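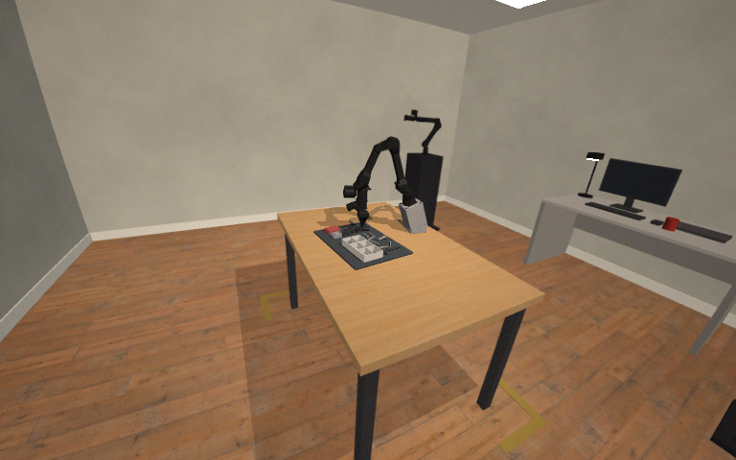 I spent most of Tuesday re-zeroing the bench cell in simulation, and these are the notes I would have liked to have in November when I built the first version of it. The cell is a sorting bench: one arm, a mat, a tray, loose hardware. Its base frame had drifted out of agreement with the table frame over several rounds of edits, and every taught pose inherited the error. The arm sits on its grey base block at the far end of the tabletop, with the divided tray at the near end of the mat, so a small yaw error at the base is multiplied over the whole length of the reach before the gripper gets to the cells.

Symptoms first. Place poses over the tray landed progressively further to one side as the arm extended. Pick poses close to the base were fine. That pattern is rotational. A translation error would have shifted everything by the same amount, and I lost an hour to assuming it was one, having recently moved the base origin.

The cause was dull. The base block and the arm were two separate assets with a fixed joint between them, and the joint had its own rotation stored in it. When I rotated the block to suit the table, the joint kept the old value and applied it again on load. Dalibor Tóth had warned me about this in a comment on the original scene file. I had marked the comment resolved.

The repair, in the order I would do it again:

1. Freeze the controller and set all joints to zero. Sudano, the planner I use, will happily compensate for a bad base if it is left running, and then the numbers look better than they are.

2. Reparent the base block to the table frame. Table origin is at the centre of the top surface, Z up, X along the grain. Everything on the bench should hang off this one frame, the mat included.

3. Delete the fixed joint and rebuild it with identity rotation. Don't edit the old one. Editing keeps the cached local pose on the child body and you are back where you began.

4. Enter the base offset by hand. Mine is 391 mm from the table origin to the base flange along X. Type it in millimetres and convert once, in one place. The first version of this scene had metres in one file and millimetres in another.

5. Run the arm to a touch-off pose over each corner of the mat and log the tool position against the mat corner. Do the far corners first. They are close to the base and should agree almost immediately, and if they don't there is no point in carrying on to the near ones.

6. Fit the residuals. If they still grow with reach, go back to step 3.

After the rebuild the residuals were flat across the mat and I stopped there.

Next, contact settings. Loose fasteners are the worst thing you can put in a physics scene, being small, long, light and inclined to lie across each other. With the default step they crept. A bolt left alone would rotate slowly until it met its neighbour, and the pair would then jitter. I run the solver at 1,000 Hz for this cell and let the rendering follow at its own pace. Collision shapes for the bolts are a cylinder for the shaft and a second, shorter one for the head. Threads are visual only. Birgit Ehlers once tried modelled threads on the same hardware and her step time was past discussing.
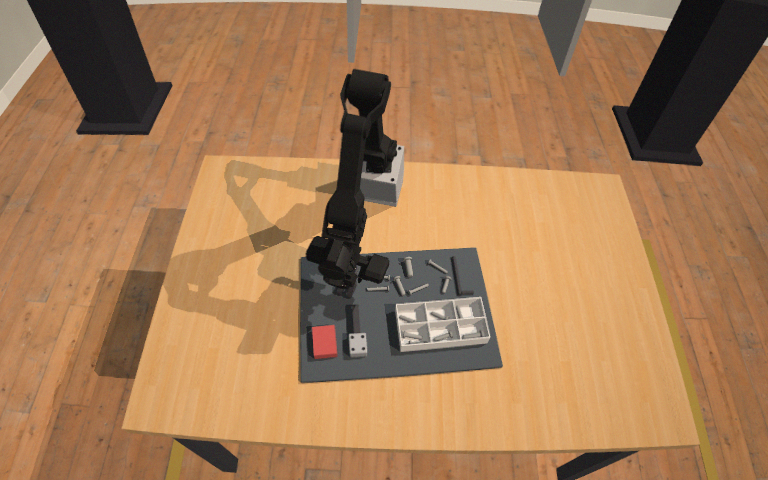 Sleep thresholds also need attention. If they are too high, a bolt goes to sleep halfway through settling and hangs at an angle no real bolt would hold. If they are too low, nothing ever sleeps and you pay for every body on every step. I set linear and angular thresholds separately and test by dropping the whole set onto the mat from 254 mm and reading out which bodies are still awake when the arm is due to start moving. None should be.

The tray is a different problem. Its walls are thin, and a thin wall against a fast object at a coarse step means the object passes through. Mine is built from one box collider per wall, each slightly thicker than the mesh it stands for. The cost is a little clearance at the sides of every cell. A convex hull over the whole tray is useless, as it closes the openings and parts rest on an invisible lid. I mention it only because the importer picks it by default.

Hand tools on the mat get their mass set explicitly. Left to the importer, a hammer is given uniform density from its mesh volume, and the balance point ends up well down the handle. Split it into head and handle, give each its own density, then check the centre of mass before trying a grasp.

Maintenance, such as it is. I keep a regression run of 1,000 resets with a fixed seed list, and log any reset where a part ends up off the mat or inside another body. It goes overnight, from the machine in Brudgate. Any change to an asset, including a change of colour, triggers the full run. Kerstin Kröger thinks this is excessive for material edits. I had a material edit in the autumn that swapped the friction on the mat along with the shade, so the rule stays.

Still open: the gripper finger pads use a single friction value and should have two. The touch-off script writes its log in the wrong time zone. And the base block still carries the name of the asset it was copied from, which I will correct when I next have to break the references anyway.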